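Wamik: the budget, second draft

Posted Jan 8, 2020

The first draft of the Wamik budget had a line called "miscellaneous hardware" and it was larger than the line called "robots." Tarcísio Bastos, who reads my spreadsheets the way other people read ransom notes, sent it back with that cell colored orange and no comment. So I have spent the holidays doing it over.

For anyone who wandered in: Wamik is the tabletop project. Two small arms, one table, everyday objects, lots of repetition. We would like to go from one table to two by July, and I'm the person who has to say what a second table costs. I have now said three different things to three different people, all of them with confidence.

The arms are the easy part. You get a quote, you add shipping, you wince, you move on. Hoarau will sell us a pair with the grippers already fitted, and Nistiter will sell us a slightly cheaper pair with the grippers in a bag. I have assembled grippers from a bag before. I lost a weekend and one very small screw, and I'm told my language was audible in the hallway. The quote from Hoarau is in the draft.

What I missed the first time was everything that isn't an arm. Cables, for instance. I had budgeted for the ones in the box, which are all exactly long enough to reach the place you aren't putting the computer. The new draft has a proper cable line, with spares, and Armelle Sabatier talked me into buying the good strain reliefs after showing me a drawer of connectors that had met their end on the old setup. It's a sad drawer. She labels them. 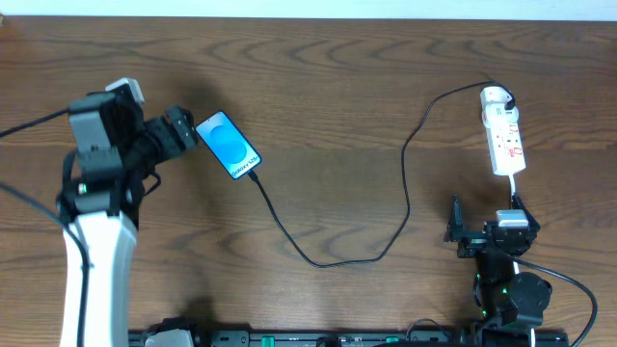 Then there's the stuff the arms are supposed to handle. I had this down as free, on the theory that a building full of people is also a building full of objects. It is, but they want them back. Odette Vasseur is still asking after a stapler. So props get their own line, 800 dollars for the year, and that has to cover chargers, power strips, kitchen things and whatever else ends up on the task list. It also has to cover replacements. A gripper closing a little too eagerly on a mug is a recurring expense and should be treated like one.

Power was the other surprise. I went to see what the back corner could support, found 2 outlets behind a filing cabinet, and was very pleased with myself until Niamh Moynihan pointed out that one of them runs the fridge. We could move the fridge. I raised moving the fridge at lunch, which was a tactical error. There is now a line for an electrician.

Spare motors: I put in 8. Tarcísio asked why 8. I said it felt like the right number, and he wrote that down, word for word, in the margin. To be fair to me, the joint that goes is never the one you stocked, and the wait on a single replacement last year was long enough that we all got quite good at table tennis. I'm keeping the 8 and have written a paragraph that sounds like a reason.

Things I cut: the nicer chairs, the second monitor, the subscription to Wuvel (the scheduling software, which we used mainly to schedule meetings about whether to renew Wuvel). I also cut the custom table. A table is a table. It needs to be flat, it needs to stay put, and it needs an edge you can clamp things to. The one quoted to us did all that and cost as much as a used motorcycle.

Still open is the question of people's time, which the form wants as a percentage and which I refuse to believe comes in percentages. Polyxeni Gkikas says to put down whatever I think and double it. I did that. Then I showed her, and she doubled it again.

Draft three goes out once the electrician calls back. If you have bought arms from either of the two places above and have opinions about their support line, the comments are open. Odette, the stapler is on my desk.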